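# Qu'est-ce qu'une autorisation administrative ?

*Fiche à l'intention des élèves de l'école primaire et du collège – 14 avril 2011*

Dans une commune, de nombreuses personnes partagent les mêmes rues, les mêmes places et la même eau. Certaines activités peuvent gêner les voisins ou présenter un danger. La loi demande alors à celui qui veut les exercer d'obtenir d'abord un accord écrit. Cet accord s'appelle une **autorisation administrative**.

La présente fiche explique qui donne cet accord, comment il est demandé et ce que l'on peut faire lorsqu'il est refusé. La commune de Flulldale sert de cadre à toutes les explications.

## Qui décide ?

Le mot « administration » désigne l'ensemble des services qui appliquent les lois au quotidien : la mairie, par exemple, ou les services de l'État. Une administration ne peut pas décider selon son humeur. Elle doit toujours s'appuyer sur une règle écrite, votée ou adoptée avant la demande. Les juristes appellent cela le **principe de légalité**.

L'administration doit aussi traiter de la même façon les personnes qui se trouvent dans la même situation. Si la boulangerie Ulano a le droit de poser deux tables sur le trottoir, le glacier Gatina, installé dans la même rue et devant un trottoir de même largeur, peut demander à bénéficier de la même règle.

## Une demande, étape par étape

L'entreprise Haddad souhaite ouvrir une laverie à Flulldale. Les machines consomment de l'eau, rejettent de l'eau savonneuse et font du bruit. Le règlement de la commune prévoit donc une autorisation.

1. **Le dossier.** L'entreprise remplit un formulaire. Elle y joint un plan du local et la liste des appareils.
2. **L'examen.** Un agent vérifie que le dossier est complet. S'il manque une pièce, il doit la réclamer par écrit et ne peut pas simplement jeter le dossier.
3. **L'avis des voisins.** Le projet est affiché à la mairie pendant 16 jours. Chacun peut le lire et écrire ses remarques dans un registre.
4. **La décision.** Le maire signe un document appelé **arrêté**. Ce document dit oui, dit non, ou dit oui avec des conditions – par exemple fermer le local la nuit.

Les grandes machines à porte ronde, que l'on charge par l'avant, figurent parmi les appareils à inscrire sur la liste.
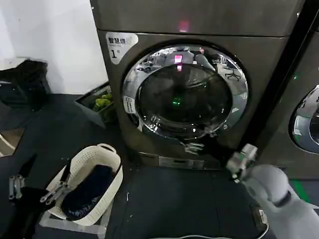
## Pourquoi l'administration doit-elle donner ses raisons ?

Lorsqu'un professeur refuse une sortie, les élèves aiment savoir pourquoi. Il en va de même ici. Un refus doit être **motivé**, c'est-à-dire accompagné d'explications précises. Écrire « votre projet ne convient pas » ne suffit pas. Il faut indiquer la règle qui n'est pas respectée et dire en quoi le projet y est contraire.

Ces explications permettent au demandeur de corriger son projet et au juge de vérifier la décision.

## Que faire en cas de refus ?

Le demandeur dispose de deux voies.

- **Le recours gracieux.** Il écrit à l'autorité qui a pris la décision et lui demande de la revoir. Le mot « gracieux » signifie ici que l'on s'adresse à la même autorité, sans passer par un tribunal.
- **Le recours contentieux.** Il s'adresse au juge administratif. Ce juge est indépendant de la mairie. Il peut annuler la décision si elle ne respecte pas la loi.

Il existe une limite de temps pour agir, que l'on appelle le **délai de recours**. Il est en général indiqué dans la lettre qui annonce la décision. Une personne qui laisse passer ce délai ne peut le plus souvent plus contester.

Les voisins aussi peuvent saisir le juge lorsqu'ils estiment que l'autorisation a été donnée à tort et que le projet leur cause une gêne réelle.

## Et si l'on se passe d'autorisation ?

L'administration peut ordonner l'arrêt de l'activité. Elle peut parfois demander le paiement d'une somme d'argent. Dans le règlement de Flulldale, cette somme peut atteindre 600 euros. Avant toute sanction, la personne concernée doit pouvoir s'expliquer : c'est ce que l'on nomme les **droits de la défense**.

## Les mots à retenir

**Arrêté** : décision écrite prise, par exemple, par un maire.

**Motiver** : donner par écrit les raisons d'une décision.

**Recours** : démarche par laquelle on demande qu'une décision soit réexaminée.

**Délai** : temps accordé pour accomplir une démarche.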